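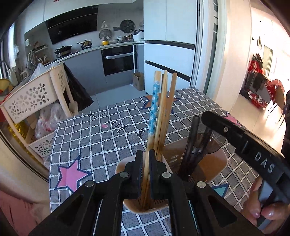 Gadwood Trade Mark Watch

Gadwood is a watching service for owners of registered trade marks. It compares your mark against new applications each week and sends you a report when something close is published, so that you can decide on an opposition while the period is still open.

What you get

One mark watched in up to 12 classes
Word and device marks both covered
Reports by email, as a PDF and a spreadsheet
Each match graded near, middling or distant by a reader on our staff
A reminder before each opposition deadline

Prices

Single mark, one year: £399
Each further mark, same owner: £305
Extra class beyond the 12: £39
Prices are before VAT. Renewal is at the same rate.
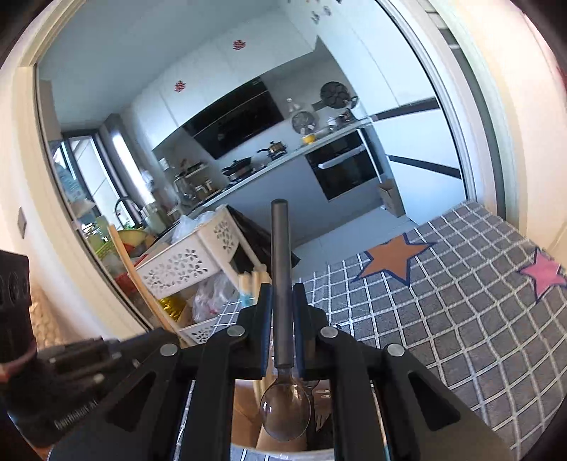
Reports go out by 9 a.m. on the morning after the journal is read. If there is nothing to report you still get a short note saying so, and your file shows the date of the last search. You can add a colleague or your attorney as a second recipient at no charge.

Gadwood does not give legal advice. The grading is a reading aid -- it doesn't tell you whether an opposition would succeed. Customers who want an opinion can ask for one from Seon-mi Min's team at Senach, which is billed separately.

Unregistered names, company names and domain names are not part of this service. For those see Lokuveo, which can be added to the same account.

To order, have your registration number and list of classes ready. Watching starts with the next journal after payment -- back issues are not searched.

Order enquiries: Joon-young Kwak, accounts desk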